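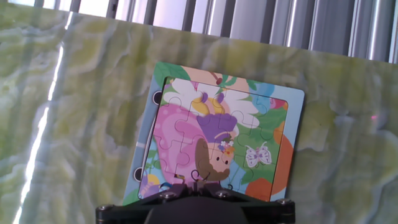 Do we need more money before the end of the grant year? Less than we asked for in October, and for duller things.

The Villport bench now has both arms bolted down and paid for, which closes the two largest lines in the equipment budget. What remains is the small stuff, and the small stuff has been busy. We planned for arms. We did not plan very hard for cable management, clamps, or the number of times a person can order the wrong bolt with complete confidence.

Current spending on fixtures stands at $655, against a line we had optimistically labeled "misc."

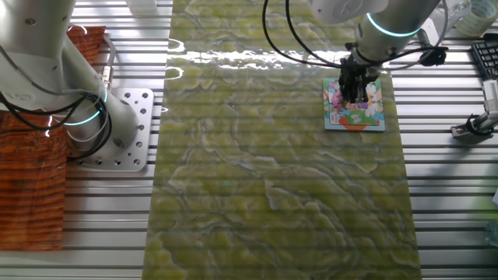 The next purchase is fingers. The stock ones came with the grippers and we would like a thinner set for flat items, the kind with very little edge to hold. Elton quoted us two sets with a lead time of 9 weeks. Roswood can ship sooner but wants a minimum order that would keep us in fingers until retirement. We recommend Elton, and patience.

Props cost next to nothing. Children's puzzles remain the best value in the whole project, and we would ask that they stay in the budget under their own name this time - the auditors had questions about "manipulation media." 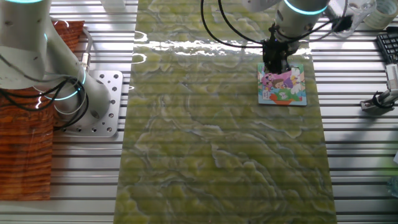
The service contract is the open item. Ismail offers two years of coverage on both arms, parts included, and we think it should be signed before the current warranty runs out. The cheaper plan leaves out cables, and we have a lot of cable.

Requests for this period: approve the Elton order, approve the Ismail contract, and move the fixture overrun out of travel, where it has been hiding since spring.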